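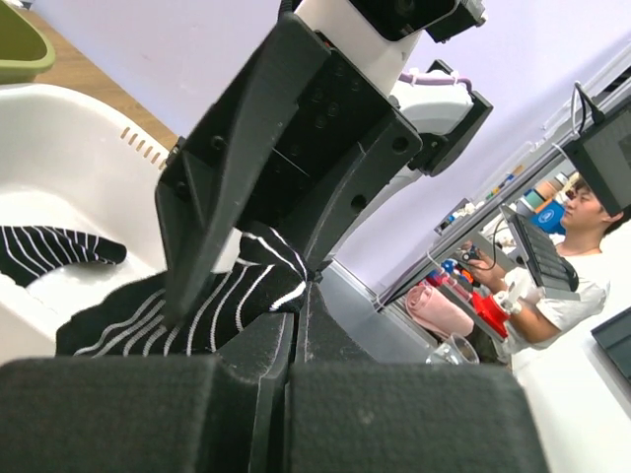

Posted by the Participant Coordinator, Howells Robotics Practice Group, Otstead
Thursday, August 6, 2020

We are looking for people to help us test a draft code of practice for robot arms that handle clothes and other household goods. The draft is called the Ravden Guide. It covers how an operator should stand, when the arms should be stopped, how cables should be run and what has to be written down after each shift.

The work takes place at our Otstead site. You will work in pairs. One person operates the arms on laundry tasks such as picking up socks, and the other follows the draft and marks any rule that is unclear, slows the work down or can't be followed as written. You change places at the break.

The guide now has 364 rules, and we would like to get it under 200 before it goes to our partners in Wusholm in March. Your notes will help decide which ones stay. Rules on reaching into the workspace while the arms have power are not up for removal – please read those before you apply. 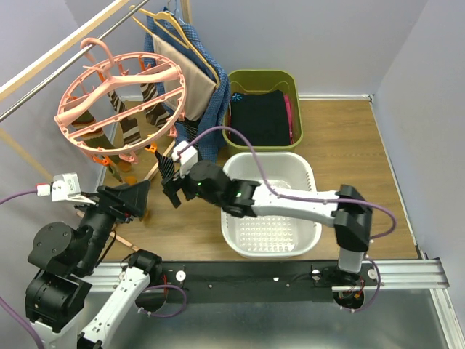 Each participant signs up for five sessions and is paid $487 once the last set of notes is in. Parking is free. We do not cover travel or meals.

You should be 18 or older, able to stand for long periods and comfortable reading technical English. Experience with robots is useful but not required. We also want to hear from people who have worked in commercial laundries or in workplace safety.

Long hair must be tied back, and no loose sleeves, lanyards or rings are allowed near the arms. Masks are required indoors.

To apply, send a short note about your work background and the days you are free to the Howells front desk in Otstead. Write "Ravden sessions" in the subject line.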